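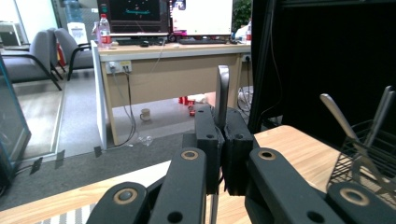 Brerkora closed on a metal handle, utensil basket at right.

Search this site Go
Print this page | E-mail this page

Visit to Plutulgate, Oltville

In March I spent an afternoon at Plutulgate, the shared workshop in Oltville, to look at a hand-held gripper being built there under the name Brerkora. The builders are Rasmus Jõgi and Covadonga Iglesias. Jõgi does the mechanical parts and Iglesias does the electronics and keeps the test log. I had asked to see it in use, and most of the visit was spent at the test table.

Brerkora is a two-finger parallel gripper held and operated by a person. The fingers ride on a linkage so that the pads stay parallel through the stroke. The pivots run in brass-colored rings set into the black links. Earlier links had the pins running directly in the link holes, and these wore oval. The present set is the second with rings. It weighs 509 grams without the camera.

Jõgi took one link off to show me the fit. The ring is pressed in with a bench vise and a flat block. He reams after pressing, which he did not do on the first set, and two of those bound up at full opening. Side play at the fingertip is now small enough that he has stopped measuring it. I would have liked a number.

The test objects are tableware: utensils, round black plates, a wire basket. Each loads the fingers differently. A slender handle meets the pads along a narrow line, and any error in pad alignment lets it rotate. Iglesias runs handles first for this reason. A trial is logged as held, slipped, or dropped, with a note on grip position.

Plates are harder. A plate picked up by the rim puts its weight well away from the pads, and the moment is taken entirely by the friction material and the stiffness of the linkage.
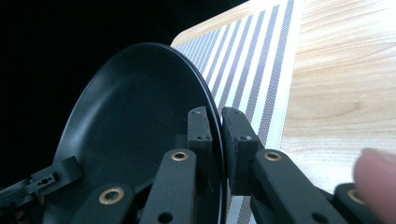 Jõgi has tried moving the contact point farther in from the rim. This shortens the lever arm but requires more opening, and at wide opening the linkage has less mechanical advantage at the trigger. The log shows roughly 200 plate trials. Iglesias would not give me a success rate, as the pad material was changed partway through and the two groups have not been separated.

The pads are the part that gets replaced. They are cut by hand with a knife and glued to the finger blocks. The target is 2000 closures per pair. The glue line has generally outlasted the pad surface, and fraying begins at the lower edge, where the pad touches the table on low approaches. A chamfer along that edge is planned. I suggested wrapping the material around the block instead, and was told this had been tried and gave a soft corner. 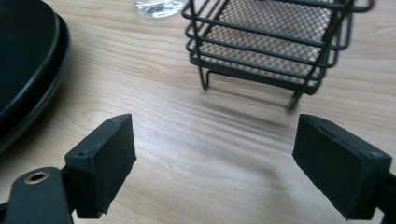

Finger pads seen from the tool's camera, with plates and basket beyond.

The camera looks along the fingers. Black pads against a black plate give poor contrast in the video, and Iglesias is considering a lighter material for the next pair. Jõgi is against it on grounds of dirt.

The drawings follow a linkage layout by Lukoševičius, altered in the lower links to clear the hand. The builders intend to release them once the hole spacing is settled. I asked for the current file and was given a paper print with three dimensions crossed out in pencil.

Plutulgate is open to visitors in the afternoon. Ring the lower bell. Parking is on the street.

Print this page | E-mail this page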